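My little beaker, and the great stirring rod debate

I have been putting off writing about the glassware for weeks, mostly because every time I sit down to do it I end up rearranging the glassware instead. But a couple of you asked what I use for small batches of dye, so let's talk about beakers! And racks! And the black cloth, which got more comments than anything else I posted in October (you people love a scalloped edge, and so do I).

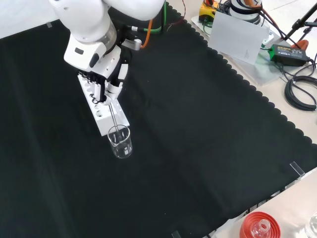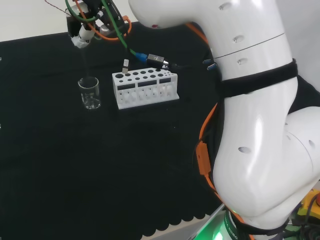
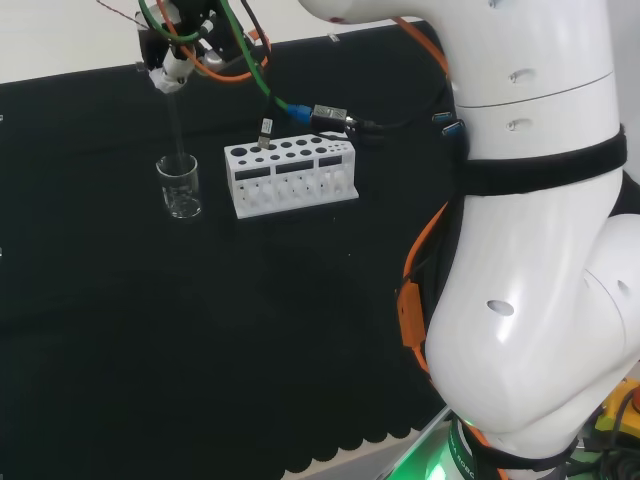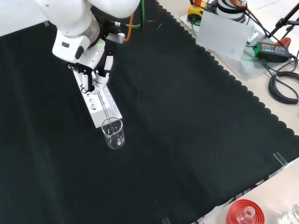

The black cloth on the table. Beaker and stirring rod in the first and last.

Okay, the beaker. Mine is a Kumsa and it was $11, more than I wanted to pay for something that small, but the spout pours cleanly and I can live with the faint markings if I squint. I had a bigger one before that and kept mixing way too much indigo. Six jars of it went down the sink before I admitted I needed to downsize.

Then there's the rod. Mieke Verstraete swears by bamboo skewers and has told me so more than once, but they soak up color and the next batch comes out muddy. Glass rinses off in a second. You do have to stir gently, and I'm still learning not to clink.

The white rack is meant for test tubes, and I love it for keeping color samples in order, light to dark. I set it down at an angle because straight rows make me feel like I'm back in tenth grade chemistry.

As for the cloth, yes, black shows every speck of lint. I go over it with a roller and then find more. Still, clear glass on a pale table just disappears on me, and I've knocked over enough of it to prefer the lint.

Next up is madder root, if my order ever gets here.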